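Sketcombe Residents' Kitchen
21/10/2024

1/ The shared kitchen on the ground floor is open again. Thank you to all residents for your patience while the worktops and storage were put in order.

2/ Dry goods are now kept in the wooden units on the marble worktop. Boxed food belongs in the upper compartment of the large unit. Crisps and other bagged snacks go in the open organiser beside it.

3/ Small bottles should be placed in the lower part of the same unit, with caps fully closed. Please do not leave them on the draining board.

4/ Each household may keep up to 10 items in the shared units. Anything further should be stored in your own cupboard. Labels are available from the Jelldale office.

5/ Drinking glasses and lidded containers may stand along the back of the worktop, against the plank wall.
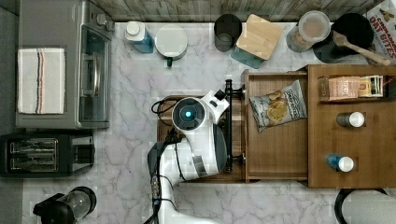 6/ Unlabelled food will be held for 2 weeks and then removed. This rule has applied since May and remains unchanged.

7/ Residents who need shelf space for medical or dietary reasons are asked to write to the Jelldale office, quoting their flat number. Requests are normally answered within 10 working days.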